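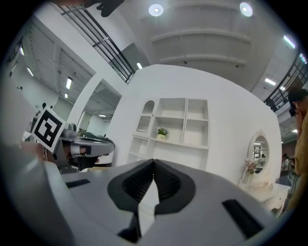

View from the right-hand gripper, with the second gripper and its square marker at left.

Nulilen Community Help > Collecting Demonstrations > Two-handed tasks

Marker visibility and people in the background during two-gripper sessions

Posted by Dayana Cisneros, Feb 28, 2019

Our department has begun recording demonstrations with a pair of hand-held grippers, each carrying its own camera. The attached view comes from the camera on one of them. The other gripper is visible at the left, with the black-and-white marker attached at its rear. The recordings are intended for training a policy on two-handed tidying tasks in furnished rooms.

Before we proceed to the full collection, I would be grateful for guidance on the following matters.

First, our written procedure states that each gripper should see the marker of the other at the beginning of a demonstration. It does not state whether the marker must remain in view throughout. When the operator reaches toward a shelf, the marker is frequently hidden by the operator's own arm.

Second, the room is shared. A person may stand at the side while a demonstration is being recorded, as at the right of the attached view, and a further person may be partly visible in the room beyond. The procedure, which we received from the Dilstead site, is silent on this subject. Should such recordings be excluded?

Third, there is a mirror on the wall above the vanity table. I am concerned that reflections may disturb the position tracking. We are able to cover the mirror, but would prefer to leave the furniture as it is.

Our target is 100 accepted demonstrations per task. We have recorded 17 for the first task and would rather correct the method now than discard a larger number in December.

Leobardo Espinoza
Moderator

Thank you for the clear statement of the problem. The points are addressed in the order in which they were raised.

Continuous visibility of the marker is not required. The position of each gripper is calculated from its own camera, using fixed features of the room. The marker serves to establish the position of one gripper relative to the other, and a short loss of sight during a reach is acceptable. It is advisable to begin and end every demonstration with the two grippers held facing one another for 3 seconds. If the marker is lost for the greater part of a demonstration, the recording should be set aside and reviewed by hand.

Please also confirm that the printed marker is flat and firmly attached. A tilted card does no harm, provided that the tilt is the same in every recording. A card that has shifted between recordings will introduce an error that cannot be seen by watching the video. Repeat the calibration whenever a card has been replaced or pressed back into place.

With regard to persons in the background, there is no technical ground for exclusion where they remain still or occupy a small part of the view. A person walking close to the camera is another matter, and such recordings should be marked for review. The question of consent is separate. Anyone whose face may be recorded should have signed the site form before the session begins, including persons who are only passing through. Where a signature is missing, the recording may not be uploaded.

The mirror may remain uncovered. A plain white wall gives the tracking very little to work with, and the shelving, the flowers and the railings on either side are of considerable help in this respect. Difficulty generally arises when a mirror fills most of the view at close range. If a task is to be performed at the vanity table itself, record 3 trial demonstrations there and inspect the calculated paths before continuing — a sudden jump in the path is the usual sign of a false match.

Your existing recordings need not be discarded. Process them first and retain those for which both paths are complete.

Posted by flunton_lab

We covered every mirror at our site and lost an afternoon to tape. The results were the same. Check the lens for fingerprints.

Posted by R. Cárdenas

I agree with the moderator on the first and second points. On the third, I would suggest greater caution. In a set of 50 demonstrations recorded near a wardrobe mirror, we had to remove 17, all of them from one corner of the room. Moving the starting position one step to the side resolved the matter.

Please also keep the start of each demonstration varied. Our operators stood on the same floor mark every time, and the trained policy performed poorly from any other position.

Dayana Cisneros

My thanks to all who replied. We will add the facing position at the beginning and end of each demonstration, and the consent form has been placed at the entrance to the room. I will process the existing recordings this week and post the number retained in this thread.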